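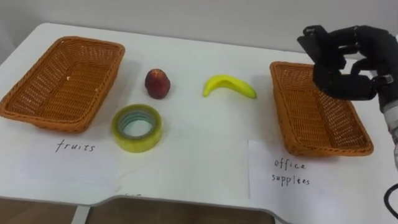

Trundis abrirá en mayo su primera panadería con obrador en Plenow

2025-01-12 | Redacción | Locales y comercio

La cadena de panaderías Trundis ha firmado el alquiler de un local de 507 metros cuadrados en la planta baja del antiguo edificio Kolář, en el barrio de Plenow, donde tiene previsto abrir en mayo su primer establecimiento con obrador a la vista. La operación ha sido intermediada por la consultora inmobiliaria Brendby, que representaba a la cadena.

El contrato se ha cerrado por un plazo de 8 años, con opción de prórroga. Las partes no han comunicado la renta. Según la consultora, el acuerdo incluye un periodo de carencia mientras duren las obras y una aportación de la propiedad para renovar la instalación eléctrica, que no tenía potencia suficiente para los hornos.

El local llevaba cerrado desde que se marchó la tienda de muebles que lo ocupaba. Tiene fachada a dos calles, un escaparate corrido en la principal y un acceso de mercancías por la trasera. Este último punto fue decisivo, explica Brendby en su nota: la empresa buscaba un bajo en el que la harina pudiera descargarse de madrugada sin pasar por la entrada de clientes ni por el portal de los vecinos.
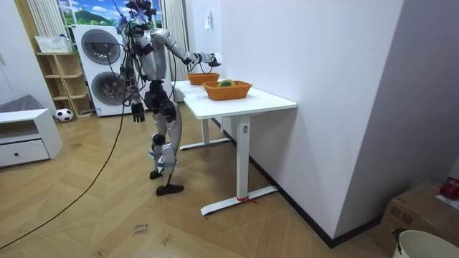 Una búsqueda más larga de lo previsto

Trundis encargó la búsqueda con tres condiciones: superficie mínima de 500 metros cuadrados en una sola planta, salida de humos hasta cubierta y licencia compatible con actividad de obrador. En Plenow hay bastantes bajos vacíos, pero la mayoría son pequeños y pocos disponen de conducto de extracción. Instalar uno nuevo exige el acuerdo de la comunidad de propietarios, y la cadena ya había perdido así dos locales en la avenida del mercado, uno de ellos con el contrato preparado para la firma.

El edificio Kolář conservaba un conducto de la época en que hubo allí un restaurante. Estaba tapiado a la altura del primer piso y no figuraba en los planos que manejaba la propiedad. Los técnicos lo localizaron durante la segunda visita y, tras una inspección con cámara, concluyeron que podía recuperarse con un tubo interior de acero. Con ese informe se reanudó la negociación, que llevaba varias semanas parada por desacuerdos sobre la fianza.

La consultora señala que el barrio ha ganado interés para las marcas de alimentación desde que se amplió la acera en el tramo central. Las rentas han subido poco por ahora. Los locales de esquina se alquilan antes, y los del lado sur, con menos paso, siguen recibiendo sobre todo despachos y academias.

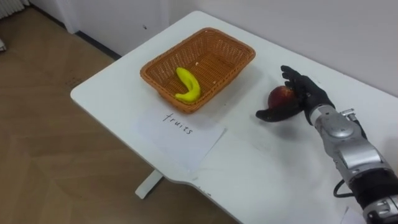 Tiempo de lectura: 4 minutos

El proyecto reserva algo más de la mitad de la superficie para la producción. El obrador quedará separado de la zona de venta por un cerramiento de vidrio y abastecerá también a las otras tiendas de la cadena en la ciudad, que hasta ahora reciben el pan de una nave situada a las afueras. La empresa mantendrá la nave para bollería y masas congeladas.

En la parte delantera habrá un mostrador de venta, una barra para café y una sala con capacidad para hasta 100 personas. Está prevista además una terraza en la calle lateral, pendiente de autorización municipal. Si el permiso no llega antes de la apertura, la tienda funcionará sin ella durante los primeros meses.

Las obras

Los trabajos comenzarán en cuanto el ayuntamiento conceda la licencia de obra, solicitada tras la firma. El calendario que maneja la cadena coloca primero la demolición de tabiques y el refuerzo del forjado en la zona de hornos. Después vendrán la extracción, la electricidad y los acabados. Los hornos se montarán por piezas, porque el acceso trasero tiene una anchura limitada y la propiedad no quiere tocar el escaparate.

La fachada está protegida en su parte baja. Eso obliga a conservar el zócalo de piedra y los marcos originales, y el rótulo deberá colocarse dentro del hueco, sin sobresalir. Trundis ha presentado una propuesta de letras sueltas, sin caja luminosa. El mismo criterio se aplicó a la farmacia que ocupa el otro bajo del edificio.

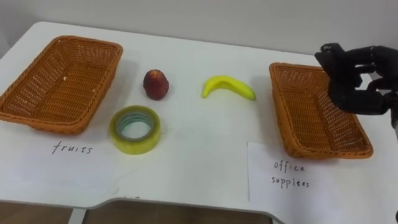

También habrá que insonorizar el techo del obrador, ya que encima hay viviendas y la jornada de producción empezará a las cuatro de la mañana. La comunidad ha pedido una medición de ruido antes de la apertura y otra cuando los hornos lleven un mes en marcha, y la cadena ha aceptado las dos. La descarga de harina se hará en la calle trasera y el motor del camión deberá estar apagado durante toda la operación.

La empresa no ha detallado la inversión ni el número de empleados. Sí ha indicado que parte de la plantilla procederá de la tienda que tiene en la calle de la estación, cuyo contrato de alquiler vence este año y que no piensa renovar. Ese local, mucho más pequeño, saldrá al mercado después de la apertura de Plenow, y Brendby se encargará de comercializarlo.

El horario previsto es de siete de la mañana a nueve de la noche todos los días. El café se servirá desde la apertura, y a mediodía habrá una carta corta de bocadillos y cremas preparados en el propio obrador. La venta de pan a restaurantes de la zona, que Trundis ya hace desde la nave, se trasladará al nuevo establecimiento de forma gradual, empezando por los clientes que pueden recoger a pie.

Más movimientos en el barrio

A dos portales del edificio Kolář sigue disponible el antiguo local de la caja de ahorros, dividido ahora en dos unidades. La mayor conserva la cámara acorazada, que la propiedad ofrece retirar a su cargo. En la misma acera se ha alquilado recientemente un bajo para una óptica y hay otro en negociación con un operador de gimnasios.

La asociación de comerciantes de Plenow ha solicitado al ayuntamiento una segunda zona de carga y descarga en el tramo central. La petición se tramita aparte de la licencia de Trundis y no tiene fecha de resolución.

Etiquetas: locales comerciales, alquiler, panaderías, Plenow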